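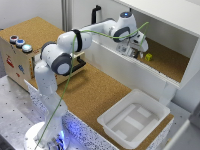
文字入りキューブの片付け用品「トラン」、1月に発売　「探す時間が減る」の根拠はまだ薄い

収納用品のトリンダノは1月、文字の入った小さな立方体と、コルク敷きの収納を組み合わせた片付け用品のシリーズ「トラン」を売り出す。立方体を棚や引き出しの区画に一つずつ置き、文字で中身の見当をつけるという商品で、同社は「ラベルを貼らない片付け」と呼んでいる。発売を前に、ドゥンドフ地区の展示室で報道向けの内覧があった。

基本セットの価格は2000円。立方体は全部で102個入りで、アルファベットと数字、それに無地のものが含まれる。コルクのシートは別売りとなる。白い前開きの収納庫も別売りで、価格は内覧の時点では決まっていなかった。

2000円という数字だけを見れば安い。ただ、立方体だけを買っても同社が想定する使い方にはならない。配布資料の使用例は、ほぼすべてコルクを敷いた上に立方体を置いたものだった。手持ちの棚で使えるのかを尋ねると、担当者は「使えます」と答えたあと、「滑りにくさの点ではコルクをお薦めしています」と付け加えた。資料の価格欄にコルクの値段は載っていない。

コルクを供給するのはグロモン。床材や掲示板向けの素材を扱ってきた会社で、家庭用の収納に使われるのは今回が初めてだという。展示では収納庫の内側の床と、手前の作業台の天面にコルクが使われていた。同社の説明では、ものを置いたときの音が小さく、軽いものが動きにくい。触った感じは悪くない。台の上で小物を指で押してみると、たしかに木の板より引っかかりがある。もっとも、コルクの敷物は台所用品の売り場でも文具の売り場でも昔から売られている。グロモンのものがそれらとどう違うのか、密度や厚みの数字は「発売時に公開する」とのことだった。

立方体のほうは、見た目だけならよくできている。黄緑の地に、黒に近い濃紺で大文字の「N」が太く丸みのある線で入ったものなどは、文字がすぐに読める。茶色のコルクの上に置くと色が沈まない。片付け用品にありがちな、灰色の地に細い灰色の文字といった、売り場の写真では上品だが夜の納戸では読めない組み合わせを避けたのは評価したい。

問題は、その「N」が何を指すかである。

同社の資料では、文字の割り当ては使う人が自由に決めることになっている。例として挙がっていたのは、Nが「ナイフ・工具」、Kが「薬」、Bが「文具」だった。日本語のローマ字と英語が混ざっていて、Nは「布」でも「荷造りひも」でも「乾物以外」でもありうる。決めた本人は覚えているかもしれない。同じ家に住むほかの人が覚えているかは別の話で、収納でもめるのはたいていそこだ。

この点について同社は、付属の対応表を冷蔵庫の扉などに貼ることを勧めている。紙の表である。ラベルを貼らない片付けのために、表を一枚貼ることになる。内覧でも同じ質問がほかの社から出ていて、担当者は「慣れるまでの補助です」と説明した。慣れるまでの期間を聞くと、家庭による、という返事だった。

仮名や漢字の入った立方体を出す予定はあるのか。これには「要望を見て検討する」と答えるにとどまった。記者の考えでは、順番が逆である。家族で使うものなら「くすり」と読める札のほうが早く、祖父母や小さい子にも通じる。アルファベット一文字は並べたときの見栄えがよい。内覧の展示も、使いやすさより先に見栄えから決まったように見えた。

同社が発表文の冒頭に掲げたのは「探す時間が半分に」という言葉だ。根拠とされているのは、同社が行ったアンケートと試用の二つである。

アンケートの回答者は533人。資料には「片付けの悩みがある」と答えた人の割合が大きな円で示されている。しかし質問の文面を見せてもらうと、「家の中で物が見つからず困ったことがありますか」となっていた。これに「いいえ」と答えられる人のほうが珍しいだろう。困ったことがあるかどうかと、文字入りの立方体があれば困らなくなるかどうかの間には、かなりの距離がある。回答者の集め方は、同社の通信販売の会員に案内を送ったというものだった。収納用品を買ったことのある人たちに、収納で困っているかを聞いたわけだ。

試用のほうは200世帯が参加したとされる。こちらは期待して読んだが、手元の資料には手順が三行しか書かれていない。品物を探し当てるまでの時間を、トランを置く前と置いたあとで比べたという。計ったのは参加者自身で、時計は各家庭のものを使っている。

さらに気になるのは、置いたあとの計測がいつ行われたかだ。担当者によると「設置が終わった日」だという。棚の中身をすべて出し、いらないものを捨て、区画ごとに並べ直したその日である。そういう日には、立方体があってもなくても物はすぐ見つかる。古い菓子箱に鉛筆で字を書いただけでも、片付けた直後なら同じ結果になったのではないか。比較のために、立方体を使わずに片付けだけをした世帯はあったのかと尋ねた。なかったそうだ。

一か月後や季節の変わり目の計測についても聞いた。「継続して伺っている」という答えで、結果の公表時期は未定。発売は1月なので、買う側はそれを見ずに決めることになる。

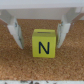
もう一つ、立方体という形そのものについても疑問が残る。札であれば棚の縁に貼れるし、かごの持ち手に下げることもできる。立方体は置く場所を取る。一つひとつは小さくても、区画ごとに置けば区画ごとにその分だけ物が入らなくなる。狭い家で場所を空けるために買う用品が、場所を使う。担当者は「しまう量を見直すきっかけになる」と話していたが、それは狭くなったことの言い換えにも聞こえる。

それに、置いただけのものは動く。コルクの上なら滑りにくいとしても、奥の物を取ろうとすれば手が当たるし、当たれば転がる。転がった立方体は、別の面を上にして止まる。文字がどの面に入っているのかは商品の使い勝手をかなり左右するはずだが、配布資料の図は正面からのものばかりで、ほかの面の説明がなかった。内覧では全種類を手に取って確かめる時間はなく、広報窓口に後日問い合わせたところ、仕様の細部は発売時の説明書に記すとの回答だった。

向きの問題は「N」でとくに厄介だ。横に倒れれば「Z」に見える。MとW、6と9も似たことになる。数字の6と9に下線を入れるような工夫があるのかも聞いてみたが、答えは同じで、説明書を待ってほしいということだった。積み木や文字の駒を作ってきた会社なら、まっさきに決めている事柄ではないかと思う。

子どもの手が届く場所での使用についても、資料の記述は短い。「小さなお子様の手の届かないところでご使用ください」の一文があるだけである。一方、同じ資料の次のページには、子ども部屋のおもちゃ棚での使用例が載っている。色のはっきりした、つかみやすい形のものを棚の低い段に置けば、子どもは持っていく。積むし、投げるし、ソファの下に入れる。102個のうちいくつが半年後に元の場所に残っているか、子どものいる家なら想像がつくだろう。なくした文字だけを買い足せるのかという質問には、単品の販売は予定していないとの答えだった。Nを一つなくしたら、もう一箱買うことになる。

材質と重さも公表されていない。食品の近くで使ってよいのか、洗えるのかは、台所での使用を勧める以上、最初に書くべきことだ。配布資料には米びつの脇に置く例があるのに、拭いてよいとも洗ってよいとも書かれていない。

収納庫についても触れておく。白い前開きで、床にはコルクが敷いてあり、前の縁の下側に細かい溝の入った帯が通っている。扉がないので、中のものは取り出しやすい。扉がないのだから、ほこりも入る。コルクは表面に細かいくぼみのある素材で、粉や糸くずが入り込むと布巾ではなかなか取れない。手入れの方法をグロモン側に聞くと、固く絞った布で拭き、よく乾かすようにとのことだった。台所の油がついた場合は、と重ねて聞くと「早めに拭き取ってください」と言う。それはどんな素材にも言えることである。

展示台の手前には、白い長方形の浅いトレーもあった。側面が斜めに立ち上がり、底に筋状の盛り上がりがある形で、しまう前のものをいったん受けておくためのものだという。担当者の説明では「一時置き」と呼ぶらしい。資料によれば、棚から出した立方体や小物をここに集め、行き先を決めてから戻していく。

一時置きという考え方は、今回の発表の中ではいちばん筋が通っていると思う。片付けが途中で止まるのは、行き先の決まらないものが手の中に残ったときだ。とりあえず入れる場所が一つあれば、手は空く。ただしこの役目は、家にある盆でも、空いた菓子の缶のふたでも果たせる。底に筋があることでどう違うのかを聞くと、「物が底に張りつきにくく、つまみやすい」との答えだった。硬貨や薄いカードなら、そうかもしれない。試用の世帯にトレーだけを渡していたらどんな数字が出たか、むしろそれを見てみたい。

そして一時置きには、どの家でも起きる問題がある。一時では済まなくなることだ。いつまでに空にするのかを決めておかないと、トレーは新しい物置になる。資料の「使い方の流れ」には四つの段階が並んでいて、最後が「戻す」で終わっている。戻さなかった場合のことは書かれていない。

販売はトリンダノの通信販売と、ドゥンドフ地区の展示室で行う。量販店での扱いは交渉中だという。返品は未開封に限って受け付ける。この種の用品は開けて置いてみなければ合うかどうか分からないので、未開封に限るという条件は、買う側にとってあまり意味がない。少数だけ入った試用版を出してほしいという声は、試用の参加世帯からもあったと担当者は認めた。出す予定は今のところないそうだ。

内覧に来ていた小売店の仕入れ担当は、「色はいいし、並べれば売り場は映える」と話した。店に置くかどうかについては「値段が全部出てから」だという。別の店の担当は、立方体よりコルクのほうに関心があるようで、シートだけを棚の寸法に切って売れないかと何度か聞いていた。グロモン側は、切り売りは考えていないと答えている。

競合となる札やシールは、文具店に行けば一束が数百円で手に入る。書き直せて、貼り替えられて、家族の読める字で書ける。トランがそれに勝っている点を挙げるなら、貼り跡が残らないことと、並べた姿に愛嬌があることだろう。賃貸の部屋で棚に糊を残したくない人には、前者は小さくない。後者に2000円を払う人もいるはずで、そのこと自体に文句をつけるつもりはない。机の上に一つ置いてあれば、たぶん手に取る。

引っかかるのは、飾って楽しい小物として売れば済むものに、「探す時間が半分に」という文句をかぶせている点である。半分になったのは、大掃除をした当日の、自分で計った時間だ。発表文のその部分には小さな字で注が付いていて、「効果には個人差があります」とある。個人差のほかに、日にちの差があることも書いておくべきだろう。

発表文の文言を改める考えがあるかを広報窓口に問い合わせたところ、「発売までに社内で確認する」との返答があった。コルクのシートと収納庫の価格、立方体の材質と重さ、文字の入った面についても、同じく発売までに公表するとしている。

購入を考えている人に言えることは多くない。家に棚が一つしかなく、文字の意味を覚えるのが自分だけなら、使い道はあるかもしれない。家族で使うつもりなら、まず紙切れに文字を一つずつ書いて、棚に二週間ほど置いてみるとよい。誰かが「このNは何」と聞いてくるまでに何日かかるかで、だいたいの見当はつく。紙切れがいつのまにか全部どこかへ行ってしまうようなら、立方体も同じ道をたどると思っておいたほうがいい。

なお、内覧で配られた対応表の見本には、Nの欄が二つあった。一つは先に書いた「ナイフ・工具」、もう一つは「日用品」である。担当者に伝えると、印刷前に直すということだった。

（生活用品担当）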